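Yesenia Lozano
1/28/20
Thread on bread baskets and table linen, because I keep getting asked after every supper. I run the bread side of the Sorrentino suppers. Numbering these so they stay in order.

1/ The basket goes out before anything else does. I like an oval one with a low rim. Tall baskets look generous, but people have to reach down into them and they end up handling three rolls to get one.

2/ Woven wicker is fine for bread. Shake it out over the sink, brush the weave with a dry pastry brush, leave it on a rack overnight. Don't soak it. I ruined one from Turnero that way in my first year.

3/ Cloth: light gray, plain, fine weave. White shows every drip of oil and dark colors show every crumb. Gray hides a fair amount of both. Let it hang over the corners and don't bother ironing the part that hangs.

4/ I paid 300 for the gray cloth on the long tables, cut from one roll at Postolden. Hemmed it myself. It has been through the wash more times than I can remember and the color has held.

5/ Knotted rolls go in the basket. A braided loaf goes straight on the cloth next to it, at an angle, with one end close to the rim. The angle gives you room for a knife and a small board on the near side.

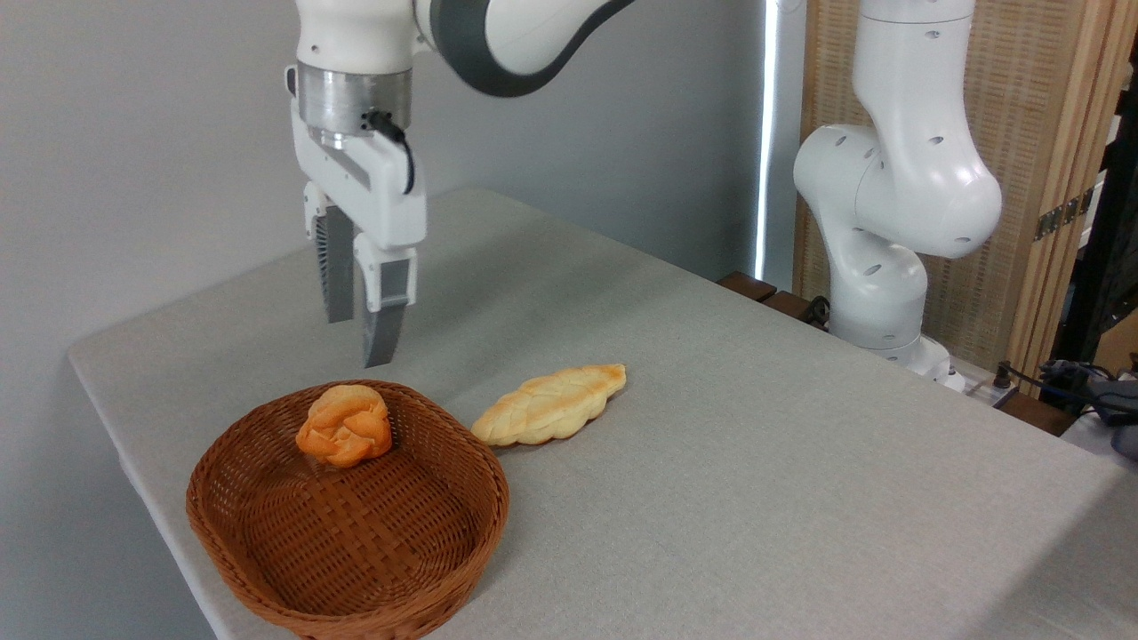 6/ Start with one roll in the basket and look at it from a chair, not standing up. If the roll disappears behind the rim when you sit down, the basket is too deep for the table.

7/ Put the first roll toward the back. The next ones go in front of it. If you start at the front you end up dropping the rest over the top and knocking the crust.

8/ On crust: the glossy orange-gold color people want on a knotted roll comes from egg wash in my kitchen. One whole egg, a spoon of milk, a pinch of salt. Two thin coats, ten minutes apart. The braid gets one coat if I want it pale.

9/ A pale braid next to a darker roll is easier for guests too. They can tell from across the table that there are two kinds of bread. When both were the same shade I spent the evening answering questions.

10/ Lining the basket: I only use a napkin if the rolls are still warm. Otherwise leave the weave bare. A reddish-brown basket against gray cloth doesn't need anything else.

11/ Quantities, for those who asked. Last January supper was 100 people and I made one knotted roll each plus braids for slicing. We ran short on rolls and had braid left over, so this year I'm making more rolls and fewer braids.

12/ Keep the basket a hand's width or more from the table edge. Sleeves catch on the rolled rim and the whole thing goes over.

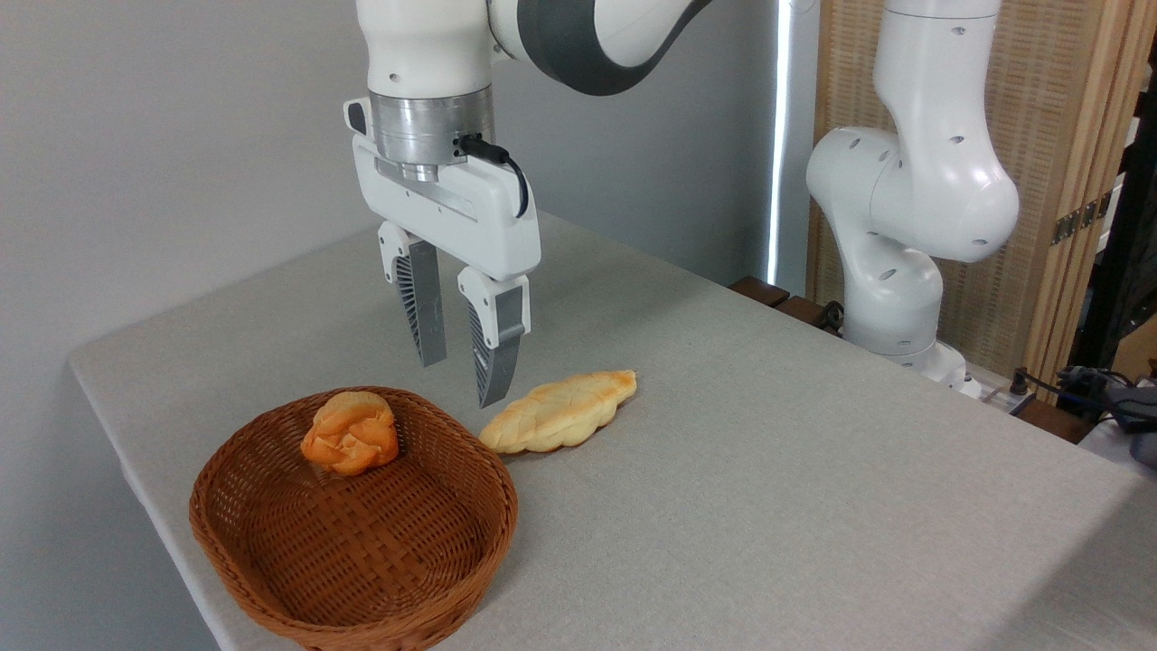
Orlando Apaza: Do you slice the braid before people sit down, or leave it whole? Ours always dries out at the cut end by the time the soup is served.

13/ Orlando, leave it whole. I cut the first few slices once people are seated and lay them against the loaf with the cut side in. After that they can cut their own.

14/ Leftover rolls go in a paper bag overnight, then in the freezer if they aren't eaten by noon. Leftover braid gets sliced for toast.

15/ I'll post the roll dough with weights once I've typed it up. It's written on the back of an envelope at the moment.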